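**Build night minutes, shared workshop, July**

Started at 8, or close enough once everyone had found a chair. I'm on notes again, so blame me for the spelling (and the opinions!).

**1. Last month's actions**

The Eberhard power supply is in and the arm no longer resets itself when the elbow and shoulder move together. Huge relief. The spare fingers from Flavcombe still haven't shown up, so I'll chase them again.

**2. Reaching for glasses**

We spent most of the evening on this one. Clear tumblers are still the hardest thing we've asked the Zenska arm to deal with, and the wrist camera doesn't love them either when the arm is moving at full speed.
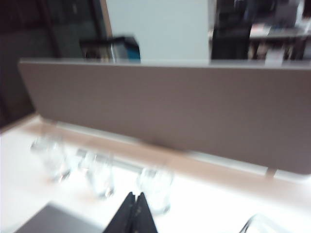 We went back and forth on whether to slow the whole approach down or only the last bit. I was for the whole thing, got outvoted, and that's fine. Slow zone starts 4 inches out from the target, and we'll see how it feels next month. Somebody suggested putting tape on the glasses and there was a lot of groaning, but I've written it down as a fallback.

**3. Cups with lids, messy desk**

Agreed we want practice on a desk people really use, with the laptop, the mouse and all the cables left where they are. Only a little water in the cups, please, and keep the lids on!

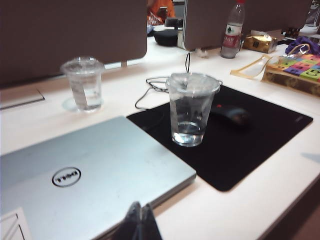 Favix config: the gripper force setting is still shared between glass and plastic, and we all think that's silly. Splitting it into 2 profiles. I said I'd do it, then remembered I don't have the login, so that comes first.

**4. Actions**

- Me: get the Favix login, split the profiles, email Flavcombe
- Whoever opens up next: bring paper towels
- Everyone: label your cables

**5. Any other business**

The key goes back on its hook, folks. We wrapped up at 11.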